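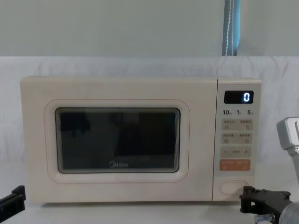 Bríd Mulligan says the new Quinlan 80 is the first boat in its class she would be happy to take offshore with a crew of two. She spent a morning at the helm during sea trials off Sunport in October, and her main complaint was that the side decks felt narrow at the aft corner of the house.

The Quinlan 80 replaces the yard's older 76-foot model, which stayed in production for 13 years. The hull is new, with a finer entry and more flare forward, and the builder has moved the engine room two feet aft to make space for a full-beam owner's cabin. There are four cabins in the standard layout. A fifth can be added in place of the lower lounge.

Fuel capacity is 4,000 gallons, in two main tanks and a day tank. Quinlan quotes a range of 1,000 nautical miles at cruising speed -- enough, the yard says, for most owners to make their seasonal run with one fuel stop. Longer figures at displacement speed have not been released.
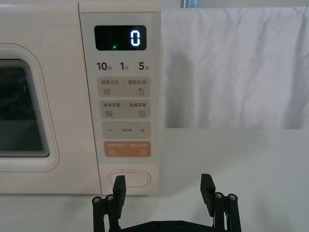 The galley is forward of the salon and can be left open or closed off with a sliding panel. Buyers may choose their own appliances up to the time the cabinets are cut. After that, changes are charged at the yard's hourly rate.

Interior joinery on the first hull was done by Filmont, and the stabilizers come from Grekska, which also supplied the bow thruster. Both firms are under contract for the next three boats.

Hull number one goes to its owner before the end of the year. Hull number two is sold and is now being fitted with its engines. The third has no buyer yet -- it will be finished as a stock boat with the four-cabin layout and an enclosed bridge. Prices are given on request from the Sunport sales office.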